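Sevitz Technical College
Light Truck Service, Unit 19: The Hydraulic Clutch
Course handout

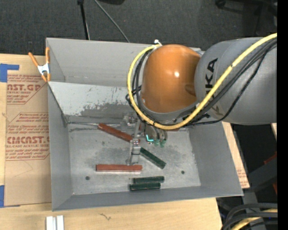
One student in the September group asked why the clutch pedal on an older pickup can sink to the floor while the fluid reservoir stays full. The question is a good place to begin. A full reservoir shows only that little or no fluid has left the system. Worn seals inside the master cylinder can let fluid slip past the piston, and the pedal then drops with no leak to be found.

19.1 Parts of the system

The pedal pushes a rod into the master cylinder. Fluid travels through the line to the slave cylinder, which moves the release fork. The fork presses the release bearing against the fingers of the pressure plate, and the disc is freed from the flywheel. On some trucks the slave cylinder sits inside the bell housing, around the input shaft, and there is no fork. The transmission must come out before that type can be replaced.

19.2 Inspection before removal

Check the fluid level and color. Dark fluid often points to worn rubber or old fluid. Pull back the dust boot on an external slave cylinder and look for dampness. Have a partner press the pedal while you watch the travel of the fork. Look also at the firewall where the master cylinder is mounted. On high-mileage trucks the sheet metal may crack and flex, and pedal travel is lost there.

Record all findings on the Clanar worksheet, page 33, before any line is opened.

19.3 Bleeding

Use only the fluid named on the reservoir cap or in the service manual. Open the bleeder with the pedal held down, close it, and then let the pedal rise. Repeat until no bubbles appear. Keep the reservoir above the minimum mark throughout. Brake fluid damages paint; rinse spills at once with water.

19.4 Reading and assignment

Read pages 36 to 44 of the Corkov manual. Complete worksheet questions on pedal free play and release bearing noise. Worksheets are handed in at Room 448 before the next shop period. Students without safety glasses will not be admitted to the shop.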